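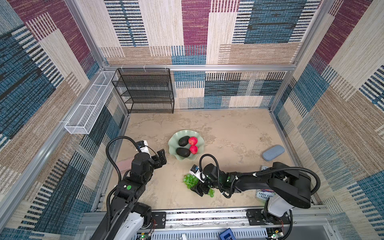 The Mukum Textile Archive invites applications from weavers, quilters, sewers and owners of household cloth to take part in the second round of its Pattern Memory Study. The study records how people learned to combine colors and stripes in fabric made for the home, and what names they gave to the arrangements they used. Many contributors to the first round worked in rectangular blocks, and the strong pairing of maroon and teal blue with cream and tan, broken up by black stripes as in the cloth shown here, is of particular interest to the research team. Plain weaves, pieced bed covers, table linens and curtains are equally eligible.

The archive currently holds 793 pieces of domestic cloth, of which only 201 have any recorded account of the maker or the method. The second round is intended to close part of that gap and to add new material from private homes. Places are available for 69 participants.

What participation involves

Each participant will attend one recorded interview of up to two hours, either at the archive's study rooms on Fu Street or by video call. Participants are asked to bring, or to hold up to the camera, at least one piece of cloth that they made, inherited or used regularly. The piece does not need to be old, complete or in good condition. Mended and faded items are welcome, and cloth should not be washed or pressed specially for the interview.

A shorter follow-up conversation will take place in the spring. At that stage participants will review the written record of their interview and may correct, restrict or withdraw any part of it.
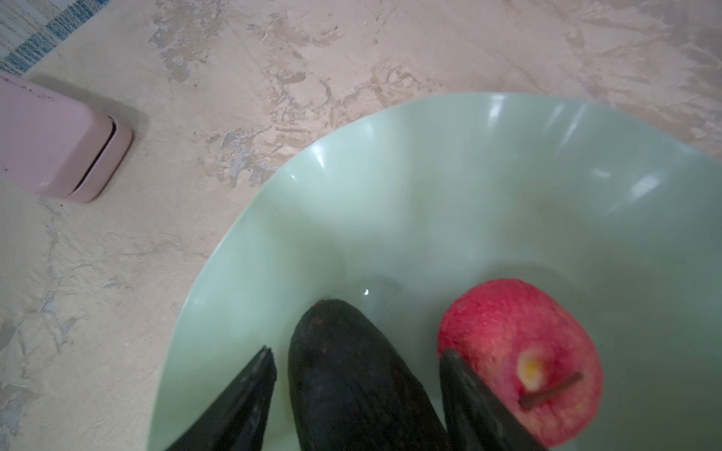

Participants who attend in person will also be invited to a half-day handling session, at which pieces from the collection are compared side by side under daylight lamps. Attendance at this session is optional and does not affect payment. Lunch is provided – please state any dietary needs on the application form. Food and drink may not be taken into the study rooms.

Who may apply

Applicants must be 18 or older and able to take part in English, Spanish or Mandarin. An interpreter can be arranged for other languages with three weeks' notice. No formal training in textiles is required. Applications from pairs of relatives, such as a parent and an adult child, are encouraged; each person should submit a separate form and name the other on page two.

Employees of the archive and of Esora Conservation, which is responsible for the photography of the cloth, are not eligible.

Payment and expenses

Participants will receive a single payment of $533 on completion of both conversations. Those who withdraw after the first interview will receive half of this amount. Local travel to the archive will be reimbursed on presentation of receipts. Cloth remains the property of the participant at all times, and no donation is expected.

How to apply

Application forms are available at the front desk and through the Prudeo applications portal. Completed forms must be received by 5 p.m. on the last working day of November. Applicants will be notified of the outcome in December, and interviews will begin in January.

Questions about eligibility, access or the use of recordings should be addressed in writing to Yanling Xia, Study Coordinator, Mukum Textile Archive. Written inquiries are normally answered within five working days.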